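4.2 Lisibilité des petites pièces sur plan clair

Les plans de travail blancs dominent dans les ateliers de tri visités à Sodilville. On les choisit pour le nettoyage, et la question du contraste vient ensuite. Nous avons retenu 80 petites pièces du catalogue Bultotitz, toutes en plastique et toutes de teinte claire ou sans teinte. Une pièce transparente posée sur un tel plan ne se signale que par un contour gris et quelques reflets ; la forme du bord se lit avant le volume, et l'on hésite entre un petit gobelet et un couvercle.

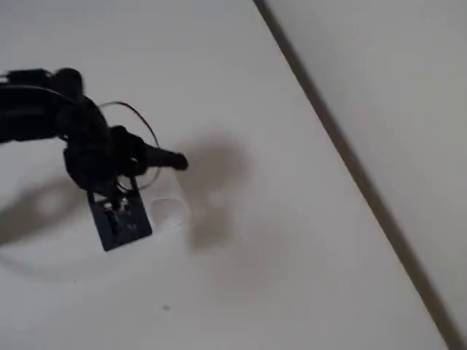

4.3 Pièces blanches opaques

Le cas des pièces opaques est différent. La teinte se confond avec celle du plan, mais la surface courbe prend la lumière de façon inégale, et un rebord ou un joint suffit souvent à orienter la lecture. Dans la série Ilik – près de 500 observations – les erreurs portent surtout sur le sens de la pièce (dessus ou dessous), rarement sur sa présence.
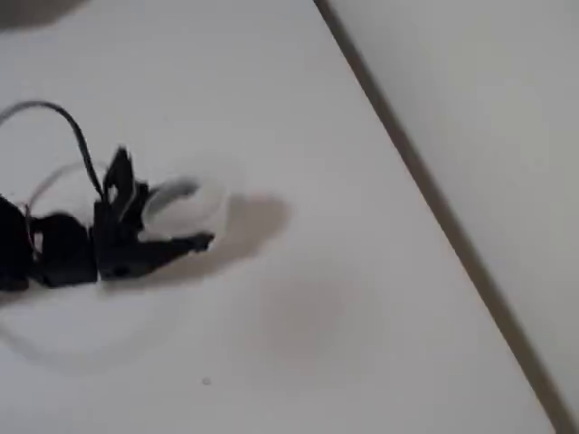 Figure 3. Pièce blanche arrondie, bande courbe gris pâle en partie supérieure.

4.4 Plan et fond

Le fond compte aussi. Quand le mur est gris clair et uni, la limite avec la table reste visible sans attirer l'œil, et un petit élément noir carré situé à droite se repère aussitôt. Nous avons gardé cette configuration pour toute la série Uzor, soit 2 000 observations, sans modifier l'éclairage entre les séances de septembre.
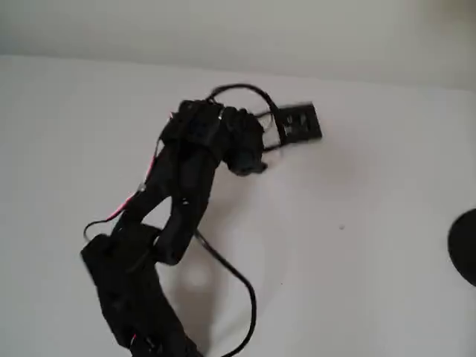
Nkechi Adeyemi objecte que le gris du mur favorise les pièces sombres et qu'un fond plus chaud aurait donné un classement différent pour les transparentes. La remarque est recevable ; nous n'avons pas de données pour y répondre. Les écarts entre opaques et transparentes sont repris en 4.5.

Articles liés
Contraste et tri manuel : les séries Ilik
Plans de travail clairs, relevés de Sodilville
Gobelets et couvercles : notes sur le catalogue Bultotitz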